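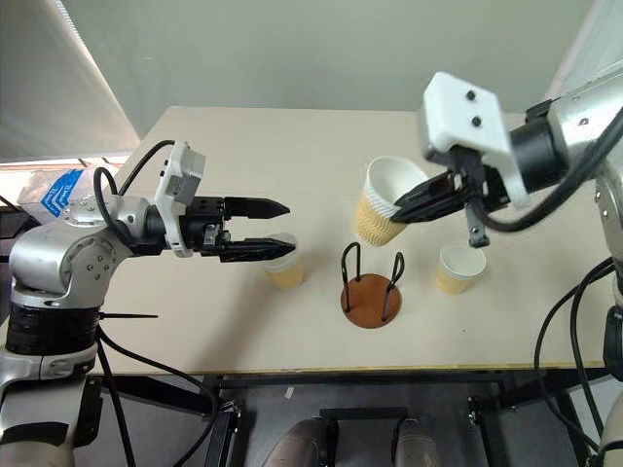 Dimholm to drop single-use cups at all its cafés

Sestthorpe, 25th March

Café operator Dimholm will stop serving drinks in single-use paper cups at its six sites in Sestthorpe from the start of the summer season. Customers who want a drink to take away will be able to borrow a lidded cup under a deposit scheme run by Rasine, or bring their own.

The deposit is £2 per cup. It is added at the till and paid back when the cup is returned to any Dimholm café, whichever one it came from. Cups can be handed back unwashed. Rasine will collect them each evening and wash them at its unit on the Oshima estate.

The change follows a trial at the Station Road café, which began in January. Over the trial period 49 per cent of takeaway drinks there were sold in a borrowed cup or one brought from home. Paper cups stayed on sale throughout.

"Staff told us the main hold-up was explaining the deposit at busy times, so we have put it on the menu boards and on the receipt," said Diarmuid Mulcahy, operations manager at Dimholm. "We also had complaints that the first lids leaked. Those have been replaced with a tighter one."

Prices for hot drinks will stay the same. The existing discount for customers who bring a cup will continue, and cups of any make will be accepted if they are clean and fit under the machine.

Rin Koyama, who manages the scheme for Rasine, said each café would start with 100 cups in two sizes. "We will move stock between sites in the first few weeks until we know where people tend to drop them off," she said.

Remaining paper cups will be used up before the changeover. Drinks served at the tables already come in china and are not affected.

Other cafés and canteens in Sestthorpe that would like to join the scheme can contact Rasine through its website.

ENDS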